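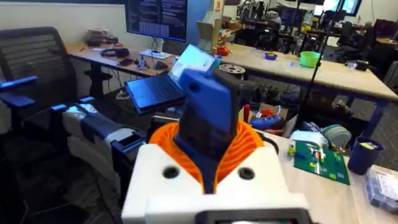 **Trevico Epee Club** is an amateur fencing club in Clirkden. It was formed by Heledd Gough and Osian Bowen, who had fenced together at school, and first met in a church hall on Kinsella Road. The club fences epee only. Foil was taught for two seasons and then dropped.

## Membership

The club has 109 members, of whom over half are under eighteen. Juniors are admitted from the age of nine and use size 2 blades until they move up to the under-14 group. Full members pay a yearly fee and must hold a licence before entering outside events.

## Training

Sessions are held on four pistes, two of them metal. Footwork and paired drills take up the first hour, followed by open bouts to five hits. The head coach is Branislav Brabec, who took over from Gwilym Gittins.

## Competitions

The Trillach Cup, an individual event open to all clubs, is held each May. Fencers are placed in pools of six or seven, then go through to direct elimination bouts to 15 hits. Facundo Olivares has won it twice. Entries are capped at 200.

A team event for three fencers and one reserve uses the relay format, with nine bouts to a total of 45 hits.

## See also

- Epee
- Clirkden Sports Hall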